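19/12/2023
Plate transfer, simulated episodes, batch 2

Yamila Farías wanted 200 usable episodes by the time I went home. I have 81, and I am going home.

Most of the morning went to the Trolla scene config, which had decided overnight that the plate holders were optional. Reverted to the April version and stopped asking questions. Randomized plate positions are back on, holder rotation is still locked. The shadows stay in. I turned them off once and the policy did beautifully until it met a lamp.

Rule for a good episode is unchanged: approach from above, no brushing the holder rim, gripper squared up before it goes down. The scripted expert manages this when it feels like it. I threw out 15 episodes for hesitating over the target. Farías says hesitation is data too. She can label it, then.
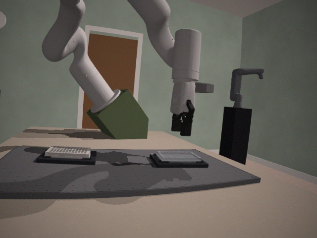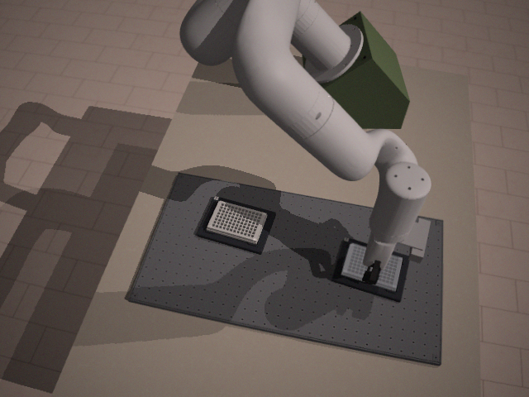
Two views from the batch: two plates in black holders on the perforated board, gripper above it.

The first view sees more of the room than I would like – the door and the arm on the pedestal are both in there, and I expect the model to develop opinions about doors. The second looks down on the board and gets both well grids, but the wrist and gripper hide the middle of the right-hand one. Keeping both views for now.

To do: rerun the discards with slower descent. Rename the Kinent export folder, currently called "final_new". Ask who last touched the holder config, in a friendly tone.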